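Ticket 291 - Guta finger pads, trial on folded cloth
Product: Diro handheld gripper
Status: Open, waiting on supplier
Reported by: Kwon bench

1. Problem
Width reading drifts after a long session with the Guta ribbed pads. At full open the log should return to the same value each time. By episode 113 it was off by 17 counts. The Petden flat pads did not do this on the same handle.

2. Checked so far
- Recalibrated open and closed positions. Drift came back.
- Swapped the USB cable and the controller port. No change.
- Tightened the mount screws on both sides. A little better for 22 episodes, then the same.
- Replayed the wrist video next to the width log. The fingers look level with each other when open, so I don't think a mount is bent.

Stills from the replay, brown cloth on the desk:
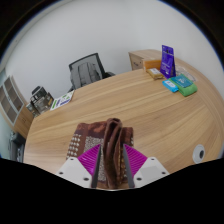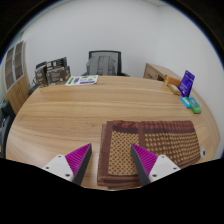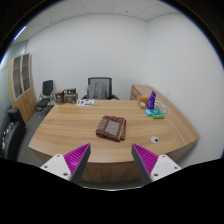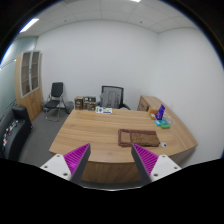 3. Grip notes
The first still is the only one with cloth between the fingers. The Guta pads pinch a tall fold near the middle and the flaps spread out to the sides. We want to keep these pads if the reading can be fixed. The Petden pads read fine but slipped on the thicker folds.

4. Next steps
- Run the Guta pads on the spare handle, same firmware, same cloth.
- Log raw encoder values as well as width - the current export only has width.
- Ask Guta if the ribbed insert takes a set after long use, and what the replacement interval is.

Update, 4:40 pm: spare handle is charged and paired. Raw logging is on. Will post the first numbers to this ticket.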